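Varnex Two-Track Vocal Trainer: a lot of money for a karaoke box

I teach singing to adults, mostly people who want to get through one old ballad at a wedding without cracking. So when the Varnex people started saying their little trainer would have beginners phrasing like the great crooners in 7 weeks, I bought one with my own money and kept the receipt.

The idea is simple enough. You pick a song, sing into the clip-on mic, and the box scores your pitch and timing against a guide vocal. There are 1056 songs loaded, and the box makes a big deal of that number. I'd have taken a tenth as many with decent arrangements. The strings sound like a doorbell, and most of the standards are pitched for a high tenor. You can move the key, but only by 2 half steps either way. That's no help to a baritone.

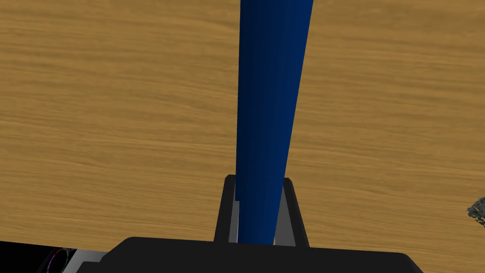

Deep blue against the honey-brown wood.

The scoring bothers me more. Good singers of this kind of song hang back behind the beat and catch up at the end of the line — that's half the charm. The trainer marks it as late every time. My student Yaroslav Maksymiv has lovely, lazy timing and got a 41. Then he sang it stiff as a board and got an 88.

Aurelia Bratu, who plays piano for my evening group, liked the loop button, and I'll give them that. Marking four bars and going over them until they stick is useful, and it works without digging through menus. The battery also lasted through a full evening of lessons.

Would I buy it again? No. A cheap backing track and a phone recorder will show you more, if you can stand to listen back. Mine goes back in April, assuming Varnex answers my email.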